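Ranger les ampoules à culot sans les casser

Note de juillet, section atelier. 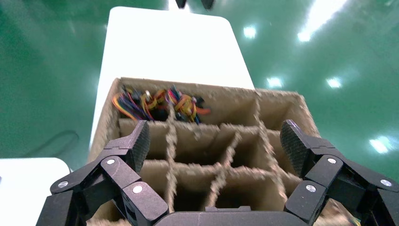 Le stock de lampes à incandescence de Clivmont a été repris en juillet, après deux pertes par choc entre verres. Les modèles concernés ont un diamètre maximal de 27 mm et se rangent culot vers le bas. Un intercalaire en mousse découpée tient bien mais se tasse avec le temps. Le carton brun à croisillons, lui, garde un vide d'air entre chaque ampoule et se remplace pour presque rien. Je laisse 8 mm de jeu par case, au-delà l'ampoule bascule.

Tùng Cù préfère les tubes individuels Pendton. Ils protègent mieux en transport, mais il faut tout sortir pour lire le marquage.

Étiquetage : tension, puissance, type de culot, date d'essai. Les lampes de 245 V restent à part. Essai au variateur, montée lente, relevé du courant à froid puis en régime. Reste à traiter le lot Krishnan, 16 pièces, dont les culots sont oxydés.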